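Ring Handling: Progress on the Simulated Cell

Wed 7 August

Work on the home cell has continued in simulation since May. The purpose of this stage is to settle the handling routine for small rings before any further money is committed to the bench in the garage. The project retains its working title, Cinidus.

The room model was rebuilt last month under the name Peeters, replacing the earlier Arkitz layout, which loaded slowly and placed the table too far from the base of the arm. Ring positions are now drawn afresh at the start of each run. A run is stopped after 2000 steps if the ring has not been released.

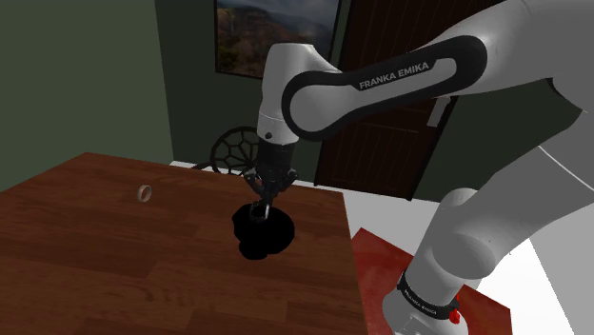 Peeters room, Franka arm with one ring held and a second on the table.

A total of 664 runs has been completed with the present settings. Failures are recorded under three headings: missed grasp, early release and contact with the table. Missed grasps remain the largest group. They occur chiefly when a ring stands on its edge, and the approach angle of the fingers is under review for that case.

The following changes are planned:

Closing speed of the fingers to be reduced by roughly 11 per cent.
Friction values for the rings to be set separately from those of the table.
Run logs to be saved in one folder per day.

The parts list for the garage bench will be published once the friction values have been settled.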